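Forum > Kitchen and Pantry > Freezing and Storing
Thread: Whole chilies in the freezer, bag or tub?

sevenpots
Posted 08/11/2021
Good evening to all. I grow chilies on my balcony in Viltport and this year the plants gave me 141 fruits, which is too many for one person. I have read two opinions. One says to put them in zip bags with the air pressed out, the other says a hard tub is better. My freezer is small and has only 2 drawers. Please tell me which way you prefer, and also if I must remove the stems first. I will do the strawberries the same way next summer, so please think of soft fruit also.
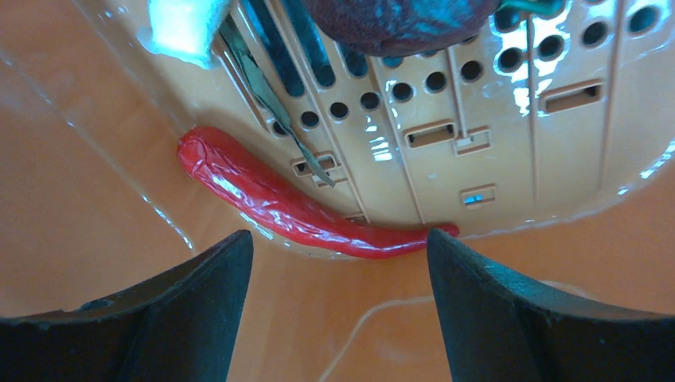
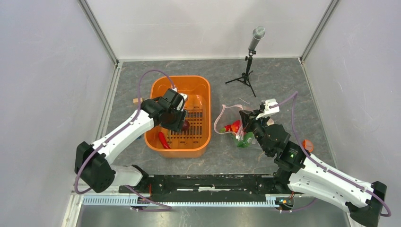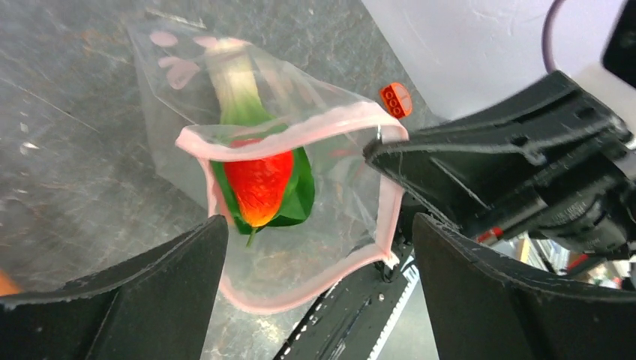
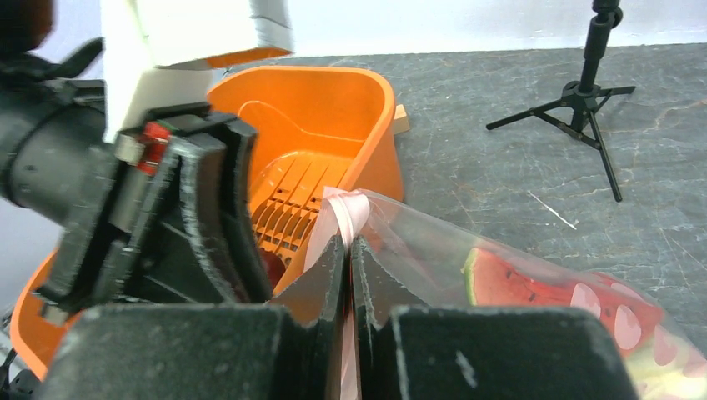
Tub in the first two, clear plastic bag in the last two.

Replies (6)

marrowfat
Bags, always. Freeze them flat on a tray overnight, then bag them. They stay separate and you can take one chili at a time. Leave the stems on.

Ottla_K
I don't agree with marrowfat. In my freezer every bag gets a hole sooner or later, and then the ice cream tastes of chili. I have used the square Clero tubs for 7 years. They stack well and I can wash them.

marrowfat
A hole comes from sharp stems or from a drawer that is too full. Use the thicker freezer bags. With a half-empty tub you also freeze a lot of air, and this gives you frost on the fruit.

sevenpots
Thank you both. But marrowfat, you wrote to leave the stems on, and now the stems make the hole?

marrowfat
Fair. Cut them short with scissors, but do not pull them out. If you pull, the chili opens at the top.

drizzle34
For strawberries my advice is different. Take off the green leaves before freezing, because afterwards it is unpleasant work with cold fingers. Dry the berries very well, one layer on a tray, then a tub. In a bag mine were crushed under the bread.

Rules for labels (please read, sevenpots)

Ottla_K
Whatever you choose, write the variety and the month on it. Last January I put a very hot Flavov in my soup and I believed it was a mild Sadeghi. My husband did not speak to me until dessert.

sevenpots
I will try half and half, then. The bags can go in the upper drawer, where nothing heavy lies on them. Does anybody know if the pencil stays on masking tape in the cold?

drizzle34
Yes, pencil stays. Put the tape on before freezing, it doesn't stick to a cold tub.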